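2024-08-27

Kirard visitor map, proof 3

Folded the new proof first thing. It is better. The river no longer runs through the swimming baths and the station has been put back on the correct side of the tracks, where it has stood since the railway came. The blue is still too strong. On the sample the river looks like something you could sail a warship up, and anyone who has stood on the footbridge in August knows you could cross it in decent shoes.

Main trouble is still the words on the back panel. The visitor office wants us to say "only 50 minutes from Skulthorpe". I have put in writing, again, that people in Kirard do not want to be described as a distance from Skulthorpe. They will stop you in the street about it. The office says visitors have heard of Skulthorpe and have not heard of Kirard. True enough, but a map handed out in Kirard goes to people who are already standing in Kirard. They have managed the 50 minutes. They want to know where the toilets are.

Note for whoever takes over the wording: the last edition said "near Skulthorpe" on the front and a pile of them came back with "near" crossed out and other things written in. One was quite well lettered. It is in the plan chest, second drawer, under the old tram posters.

Options tried on the panel so far:

"Kirard: the town between the hills". Between two hills, one of which is a spoil heap. Office likes it.

"Discover Kirard". Every town in the country is to be discovered. Rejected by me.

"Kirard. Market town. Open most days." My favourite. Office thought I was joking and I let them think so.

Left it blank on the proof with a grey box, and may argue for the grey box.

Scale. The old map was drawn so that everything worth seeing fell inside the fold, which meant the abbey had to be moved a good way east. Visitors kept setting off for it after lunch and ringing for taxis at dusk. I have put it where it is and given it an arrow at the edge of the sheet with the walking time. The abbey shop is not pleased with the walking time. I did it myself on Sunday shoes and a full stomach and I stand by it. If they want a shorter figure they can pave the second field.

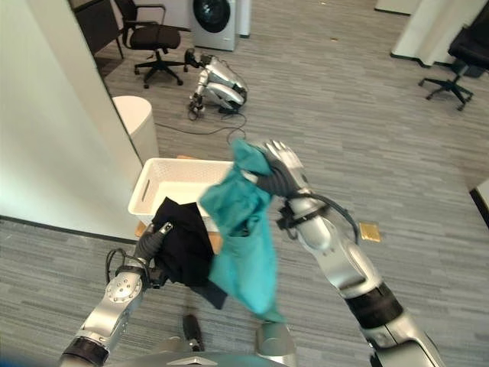 Tried the walking route round the old town with the proof in hand, as a visitor would, meaning I pretended not to know where anything was and stopped dead in the middle of the pavement at every corner. Findings:

The start is wrong. We begin at the market cross, but people get off the bus at the Ritener Hotel, and from the Ritener you can't see the cross for the bank. Move the start to the hotel steps. The Ritener will take this as praise and ask for a bigger symbol. Resist.

Stop 4 (the leaning chimney) can't be seen from the place where the map tells you to look at it. There is a lime tree. There was a lime tree when the first map was drawn as well, but presumably a politer one. Shift the marker down to the corner by the chip shop, which has a clear view and a bench.

Wallin Lane is spelled with one l on our sheet, two on the street sign at the top end, and two with an s on the sign at the bottom. I asked in the ironmonger's and was told, with some force, that it is called Back Lane. Keep Wallin, two l's, and put Back Lane underneath in small type. It will please both ends of the street or neither.

Stop 7 is a plaque to a building that has gone. Quite like this. It is the only stop with no queue. But the text promises "fine carved windows" and what you get is a car park, so the wording needs to be in the past tense. Same goes for "bustling" cattle market.

The shortcut behind the church is passable, though narrow, and it has nettles. Two people with a pushchair would have to hold a meeting about it. Mark it as a dotted line and say steps at the far end. The old map didn't mention the steps, and I gather they were mentioned to the office quite often afterwards.

The whole loop took me longer than the hour and a quarter we print. I did stop for a bun. I think the printed time should include the bun, as no one has ever gone past that bakery without going in, and it would be the first honest figure on the sheet. Bakery not to be told, or they will want a symbol too.

Folding. The seven-panel fold looks clever and opens like a deckchair. In any sort of wind it cannot be closed again by one person. I did it on the footbridge and a dog took an interest. Go back to the plain cross fold, even if it costs us the panel with the bus times. The bus times change in September anyway and I would sooner print the number of the bus company than a table that is wrong by the time the ink has set.

Paper. The shiny stock shows the photographs nicely and can't be written on. Visitors write on maps. They ring things, they put a cross by the pub, and the woman at the desk draws a line on every one she hands over. The dull stock takes pencil and biro, and it softens the river blue a bit, which saves me a conversation. Going with the dull. Rubbed the corner fold with a thumbnail for as long as I could stand it and the ink held at the crease.

Run length: the office has asked for 1000 to begin with and then wants to see. Suits me. It leaves room to mend whatever we have missed, and there will be something. Last time it was the hospital.

Still to do

Pull the blue back and run one more proof on the dull stock.
Redraw the key. The symbol for viewpoint and the symbol for hazard are the same triangle. At the quarry this is fair, elsewhere less so.
Check whether the museum is open on the days the museum says it is open.
Ask the hotel which of its doors counts as the steps.
New wording for stops 4 and 7.
Back panel. Send the grey box over with the rest and see if anyone objects.

Later: the office rang. They don't mind the fold or the paper, and they hadn't noticed the river. They would like to know if "only 50 minutes from Skulthorpe" could go on the front – in the river blue, the strong one. Said I would look at it. Have put the kettle on and am looking at it.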